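Ticket 1018: Break room label printer will not stop printing
Opened by: Neusa Siqueira, Sales
Assigned to: Everaldo Bezerra
Status: Closed (under protest)

Reported problem

The Skirner label printer wakes up on its own and prints the same label until the roll runs out. The label says USE BY WEDNESDAY. It doesn't say which Wednesday. We have lost 8 rolls since the start of July, and Ronaldo Prado has found one of the labels on his car.

Restarted it twice before opening this ticket, so please don't ask me to restart it. 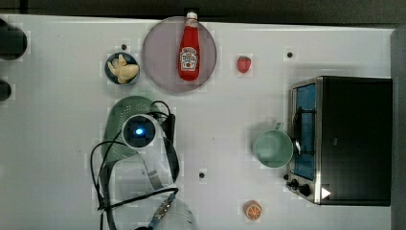 The printer was bought for the shared fridge, after the argument over the yogurt. Everyone in the Nirnville office prints a label with a name and a date, and whatever has no label gets thrown out on Friday by whoever is angriest. It was a decent system for food that spoils. Ketchup was always going to be the hard case, and a red bottle lying across a plate with its maker's label on it and no name is the kind of thing that starts a second argument. Please fix the printer before it comes to that.

Reply, Everaldo Bezerra, 9:40 a.m.

Please restart the printer.

Reply, Neusa Siqueira, 9:41 a.m.

No.

Reply, Everaldo Bezerra, 11:15 a.m.

Fine, I restarted it myself. It printed 15 labels while I was still holding the power button, which I took personally. Checked so far:

- Cable swapped. No change.
- Roll reseated, sensor wiped. No change.
- Unplugged from the network. It stopped.
- Plugged back in. It apologized with another yard of Wednesdays.

So the printer is innocent. Something is sending it the job.
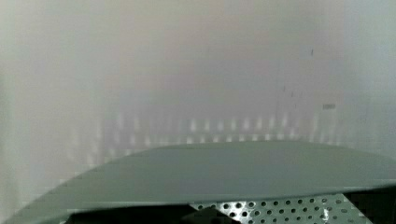 Reading time: 2 min

Internal note, Everaldo Bezerra, 2:05 p.m.

The queue on the Trenuvine server shows one job, owner "fridge," resubmitted every 60 seconds. There is no user called fridge. I asked Odair Fagundes, who set up the server, and he said there used to be one. Deleting the account left its scheduled job behind, and when we moved the queue last month the job came along for the ride. It had been failing quietly on the old server for a long time. On the new one it finally got its big break.

I can see the job. I can't cancel it, as only the owner can do that, and the owner is a deleted refrigerator.

Reply, Odair Fagundes, 2:30 p.m.

Recreate the account with the same name, log in as the fridge, cancel the job, delete the account again. In that order. Last time I did it in the other order, and you are now reading about the result.

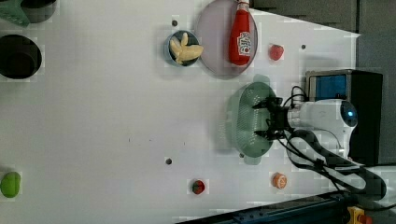

Resolution

Logged in as the fridge at 3:10 p.m. and canceled the job. Queue empty, printer silent, and it stayed silent through a full restart, which Neusa allowed. The schedule is gone from the server too. Cauã Arruda asked if the fridge account could be kept, in case it comes in handy. It could not.

Replacement rolls are charged to Sales. Sales disagrees. See separate ticket.

Trenuvine Help Desk | Contact support | © Trenuvine | Back to top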